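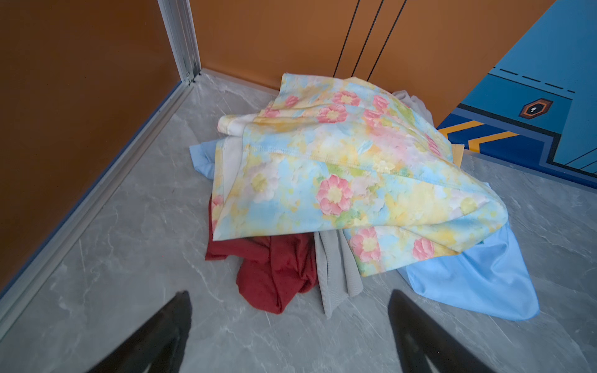
3 Apr 2023

Day off, and I promised myself to finish with the clothes before lunch. I did not finish, but I am much further than yesterday.

First I took everything that is for spring and put it in one pile on the floor. The flower one with the pink and yellow I wanted to keep on top so it does not get more creases, the fabric is thin and I hate to iron it. The dark red one I was sure I gave away in November, when I made two bags for the charity shop on Gratness Road. I must have taken it out again at the last minute. I know myself. It stays one more year, and then we will see.

The light blue one needs washing by itself. Last time I washed it with towels and it came out full of small white hairs, and I spent a whole evening with tape. The gray ribbed one has a loose thread at the side – I should sew it today, but I cannot find the gray thread. I looked in the Demik box and in the kitchen drawer. I found only black and a green that I don't remember buying.

At eleven I stopped for tea and read the letter about the water again. They want the meter number by Friday. I wrote it on the back of the envelope, it ends with 83.

In the afternoon I walked to Toprak for bread and washing powder. It was windy, good for drying, and of course I had nothing on the line. The big powder was sold out, so I took the small one, and it is more expensive if you calculate it.

Tomorrow: blue wash, thread, call about the water. The winter sweaters can wait for the weekend.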